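Peltwood sets out its equipment plan and puts garment-handling grippers first on the list

Kostport, 21/03/2020

Peltwood, the clothing care and re-folding business based at Kostport, has today published its equipment plan for the coming budget year. After a long winter of sums, site visits and a good many pots of tea, the company has decided to spend the first part of its money on hand-held grippers and the training that goes with them, and to leave the larger purchase, a pair of fixed robot arms for the folding tables, until the smaller kit has had a proper chance to earn its keep.

The plan covers 2 stages. In the first, which begins straight away, Peltwood will buy hand-held two-finger grippers from Wondix and put them to use on knitwear, shirts and household textiles. In the second, which will be looked at again in July, the company will decide whether to go ahead with the arms, and if so, how many and on which tables.

Napaporn Onsri, who looks after operations at Peltwood and wrote most of the plan, said the order of things had mattered a great deal to everyone who took part in drawing it up.

"We had a lovely glossy quote on the desk for the whole lot at once, and I will admit it was tempting," she said. "But when you have spent as many years around jumpers as I have, you know that a jumper is a very different thing to pick up from a box. It stretches, it slides, it catches on itself, and the sleeve goes wherever it likes. I wanted us to learn how our own garments behave between two fingers before we signed for anything that has to be bolted to the floor."

The grippers are worked by hand, with a camera fitted to each one, so that a member of staff can go through an ordinary folding or hanging job while the movement is recorded. Those recordings will be used to prepare any later arms for the same jobs. Peltwood has budgeted for staff time as well as for the tools themselves, and that time turned out to be the larger of the two figures once it had been written down honestly.
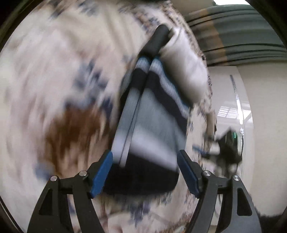

The company has also set money aside for the small things that tend to be forgotten when equipment is bought. Fingertip pads wear down and have to be replaced, and knitwear is harder on them than smooth cotton. Batteries and cables need a home, and so do the recordings, which take up a surprising amount of storage. There is a line in the budget for each of these, and another for repairs, and Peltwood would gently encourage any other firm of its size to do the same before agreeing a price with a supplier.

The target for the first stage is 2000 recorded handling jobs, spread across the kinds of garment that pass through the building in a normal season. A job counts only if it has been done from start to finish, so a shirt that is picked up and put down again does not go on the tally. In preparing the plan, the team went through the order book and listed 1741 separate items handled over a sample period, sorting them by fabric and by how long each took to fold or hang. That list now decides which garments are recorded first, with knitwear at the top, as it takes the most time and causes the most sighing.

Three suppliers were asked to quote. Wondix was chosen because it was willing to sell a small number of grippers at the outset and to hold its price for later orders, and because its spare parts can be bought one at a time. The servicing contract has gone to Thongsuk, a local firm that already looks after Peltwood's presses and steam equipment and knows its way about the building.

No jobs will be lost under either stage of the plan. The people who fold and hang today are the people who will be using the grippers, and their hours for recording work will be paid at the ordinary rate and taken out of the equipment budget, leaving the wages for daily orders as they are. Each person will have a short introduction to the tool, and anyone who finds it tiring on the wrist can swap back to their usual work.

"I have had a go myself, and I was dreadful at it to begin with," said Napaporn Onsri. "You have to slow down and think about where you are taking hold, when your hands have been doing it for years without asking you. I would much sooner find out what a tool is like in the hand than read about it in a catalogue, and I hope that comes across in how we have planned the spending."

When the plan is reviewed in July, the company will look at how many jobs have been recorded, what has been spent on parts, and whether the floor by the folding tables needs any work before heavier equipment could go in. An electrician's estimate for that part of the building has already been asked for. If the figures do not support the purchase of the arms, the money will be carried over to the following year and the recording work will go on as before.

Customers should notice no change to collection or delivery times while the first stage is under way. Orders will be taken in the usual manner, and prices for the current season will stay where they are.

Firms in the clothing and textile trade who are working through a similar decision are warmly invited to get in touch. Peltwood is happy to share the layout of its budget sheet, without the prices, and to talk through what it would do differently if it were starting again.

About Peltwood
Peltwood cleans, repairs, folds and packs clothing and household textiles for shops and private customers from its premises at Kostport.

Press enquiries
Napaporn Onsri, Operations, Peltwood, Kostport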